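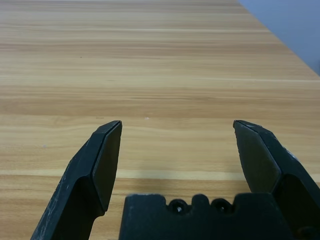

4.2. Apilado con dos brazos

El conjunto Surel reúne 300 demostraciones teleoperadas de apilado de cubos, de las que 100 se reservaron para la evaluación. Cada episodio combina la vista de muñeca con la de cabeza. La política base es la de Rojanasak, sin cambios en el codificador visual y con un horizonte de acción más corto.

La asignación del brazo se decide al inicio del episodio según la distancia al cubo libre, y no se revisa después. Con ello casi desaparecen los bloqueos entre pinzas que aparecían en la versión anterior.

Figura 2. Cubo amarillo junto a una pila de dos, verde sobre rojo, con ambas pinzas abiertas.

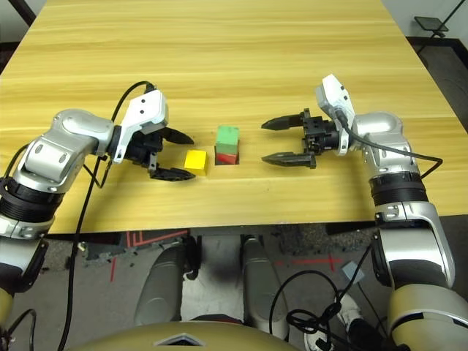
Drusstead objetó, durante la revisión interna, que una asignación fija penaliza los episodios en que el cubo se desplaza tras un contacto fallido. El efecto se analiza por separado en la sección 4.3.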